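Teaching by the elbow

At Wirkerow, the robots learn their manners from people in headsets

The first thing you learn in the teaching room at Wirkerow is to stop talking with your hands. I made a small, expressive gesture about the train journey and, on the far side of a glass partition, a robot arm made it too.

"Everyone does that," said Rami Sfeir, and moved my tea.

Sfeir runs the remote sessions here, in a former carpet showroom on the Postdale road. His pupils are two arms, and the syllabus is electrical odds and ends: picking them up, turning them round, passing them from one side to the other. An operator does the job by remote control, the machine keeps a record of every twitch, and after 300 goes the software is allowed to try it alone.

Passing is the hard lesson. People do it without thinking, which makes them poor teachers. You let go of a thing when you feel the other person take it, and the operator feels nothing at all. So the trainees squint at a screen, hold their breath and bring one gripper up to the other as if defusing something. The part on the day I visited was a stubby cylinder, orange and white with a black tip, held by the right arm while the left reached over a blue tray to meet it.

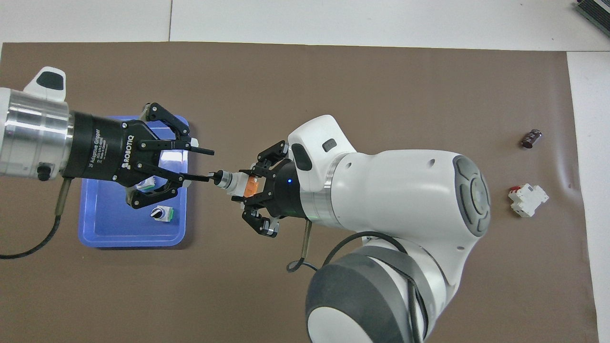 A bad habit, faithfully copied

The trouble with a pupil that copies everything is that it copies everything. In March an operator with a stiff shoulder taught the arms Hamann, the team's name for their handover routine. The software duly learned to pause halfway and roll its wrist, like a man getting out of a low car. It took 200 fresh demonstrations to cure.

Sfeir now limits sessions to nine minutes. After that, he says, people get either sloppy or artistic, and he would rather have sloppy.

My own turn lasted four attempts. I dropped two, threw one, and managed a handover so slow that Sfeir went to answer the door and came back before it was done. He kept the recording. It is filed under Dralimden, the folder for things the robots are not to be shown.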